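Speaker notes – Balancing a small card game after launch
June 30, 2019

Slide 1. Say hello, say what Jaminska is: a two-player card game, browser and tablet, free to start. Larex is the team that makes it. The talk covers the March patch and the ranked queue.

Slide 2. The problem. Achterberg decks were winning too many ranked games. Players could get the whole engine out by turn 4, and the other side had no cheap way to answer it. Read out the forum post about conceding on the coin flip. Wait for the laugh, then move on.

Slide 3. What we tried first. We raised the cost of the Achterberg gate by 2. Win rate dropped for a week, then the same players came back with a slower version that was harder to beat. Admit this was our mistake – we looked at one card when the trouble was in the draw.
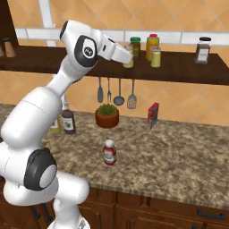
Slide 4. Card text and board space. Allari, our second faction, has long rules text, and testers on tablets were skipping it. We cut every Allari card to 22 words or fewer. Size on screen matters too. Look how much of the left side the white arm takes up, and how it covers part of the shelf front. Our large creature cards did the same thing to the discard pile, so we moved the pile to the top corner. Show the old layout, then the new one.

Slide 5. Data. The second patch was tested over 3,403 ranked games. Don't read the table. Point at the mirror match row and explain why we leave it out.

Slide 6. What's still open. Going first is too strong in Allari games. A bonus card for the second player is in testing – no release date, so don't give one if asked.

Questions. If time is short, skip the draft mode clip.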